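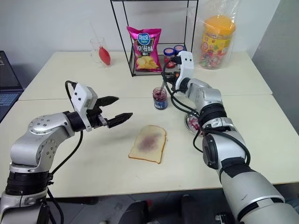
The Skaloma 2 is a two-arm tabletop workstation for labs, test kitchens and training centers that need to plan for more than the price of the arms. Vavelia sells it as a set: two arms, two grippers, the mounts and the cabling. Tables are not included, and most buyers use what they already own. Two plain white tables pushed together give enough depth for a job like spreading jam on bread, with the slice in front, the jar and dish within reach of the arms, and a wire rack at the back for items that stay out of the way. Check that both tables are the same height before you order. A step at the seam is the most common thing we are asked to fix after delivery, and it is cheaper to fix before.

What to budget for

The set price covers hardware, delivery and one setup visit. Plan separately for the following:

Spare finger pairs. Order at least 3 pairs per station if you handle food or anything sticky.
Spare cables. Cables on a two-arm station bend all day and should be treated as a wear part.
A computer. Any current laptop that meets the Disitz software requirements will do. Allow a place for it beside the table.
Supplies. Bread, jam, spoons and dishes are small costs one at a time, but they belong in the yearly figure.
Staff time. Allow 2 people for the first week and one after that.

The standard warranty is 40 months on the arms and 5 months on fingers and cables. Wear parts can be added to a service plan at the time of purchase – not later.

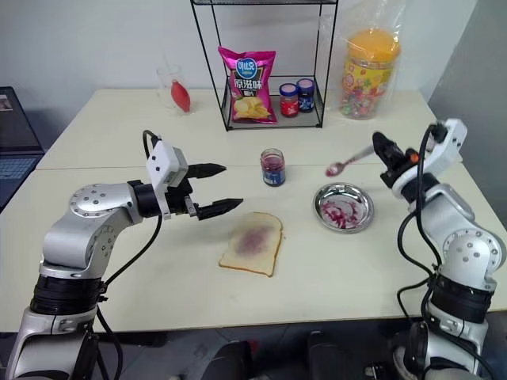 A jam-coated spoon held by one of the grippers. Jar, dish and bread on a two-table layout.

Choosing grippers

The two-finger gripper is the standard choice and suits thin handles, light jars and small dishes. Buyers who only move boxes can ask for the Vuorinen wide fingers at the same price. We suggest staying with the standard fingers for mixed work. Changing over later means buying a second set of finger mounts, and the station has to be set up again.

Both arms come with the same gripper. If you need a different one on each side, say so on the order form and allow extra delivery time.
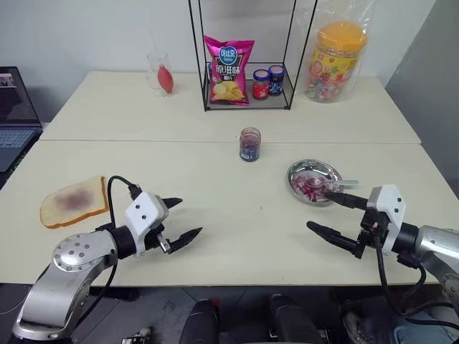
Floor space is the other item that gets left out of plans. Measure the tables, then add room for a person to stand next to each arm base and for the cables to hang freely. Stations placed against a wall are fine as long as the arms are on the open side.

Prices and delivery times are on the January list, valid from 29/01/2023. Quotes for two or more stations are made on request. Send the table sizes and a short note on the work you have in mind.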